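Kids' party at an indoor play centre: deposit, head count and allergy question

Asked by Milagros Lucero
Parties and Celebrations > Ages 4 to 7

My son turns seven in June and we are looking at the Saturday-style package at Larkgate (two hours, shared play floor, private table for the last 45 minutes). The booking form wants a final head count when the deposit is paid. I have sent 13 invitations and have three firm replies.

Two things I can't work out from the form:

1. If I book for 13 and fewer turn up, do I still pay for the full number?
2. One guest has an egg allergy. The form says no outside food except cake. Does a packed meal for one child count as outside food? 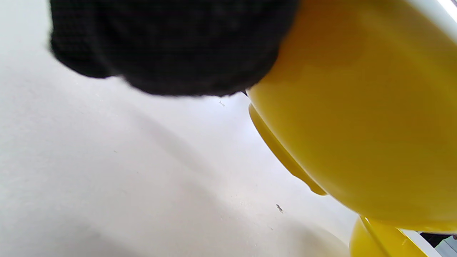
I have phoned twice and got the recorded message both times. I'd like to settle it before paying, as the deposit is non-refundable once the date is confirmed.

2 answers

Answer from Domingo Gallardo
Marked as helpful

We used the same package last year. Terms may have changed, so check them against your confirmation email.

Head count: the number on the form reserves the table size. It was not the billing number when we booked. The package has a minimum (ours was eight children) and you are charged for the minimum or for the children who get a wristband at the desk, whichever is higher. Enter your upper estimate on the form, then email the corrected figure a few days ahead. Going down was no trouble. Going up on the day depends on whether the neighbouring table is free.

Siblings who stay and play need a wristband and are added to the bill. Put this on the invitation. We had two extras that way. 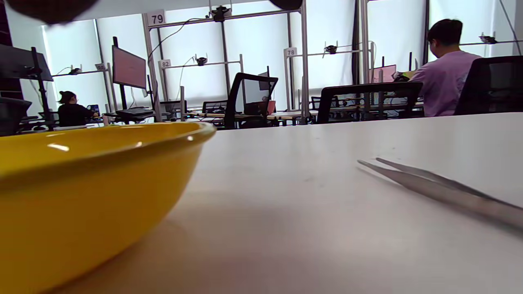 Egg allergy: ask for the allergen sheet by email and keep the reply. The nuggets and the party pies were on ours with egg listed – the chips and fruit were clear, although the fryer is shared. We were allowed to bring a sealed lunch box for one child after writing to the party coordinator. She added a note to the booking and the host had it on her printout. Don't rely on telling the host at the table, as the food is ordered before you sit down.

For the cake, a separate egg-free cupcake in its own container is easier than an egg-free cake for everyone. Bring your own knife for the main cake. Theirs is used at every table.

On the phone problem, the line seems to be staffed only in the morning. Try before 11 am.
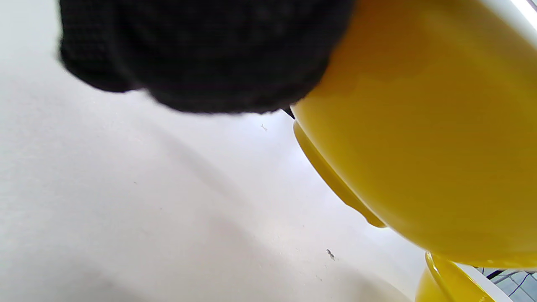 One more item on timing. The two hours start at the booked time and not when the last guest arrives. Print a start time 15 minutes early on the invitation and do the cake first when you get to the table. Kids who have eaten hot food tend to drift back to the play floor, and it is slow work getting them together again for candles.

Answer from Tadeo Iturra

Can't help with Larkgate, we went to a different place. They charged us for everyone on the form, including the ones who didn't come, so get it in writing. Also bring spare socks.

Comment from Milagros Lucero

Thanks both. Got through at 9:30. The minimum is now ten, otherwise the same as Domingo described. Lunch box is fine if it's labelled with the child's name.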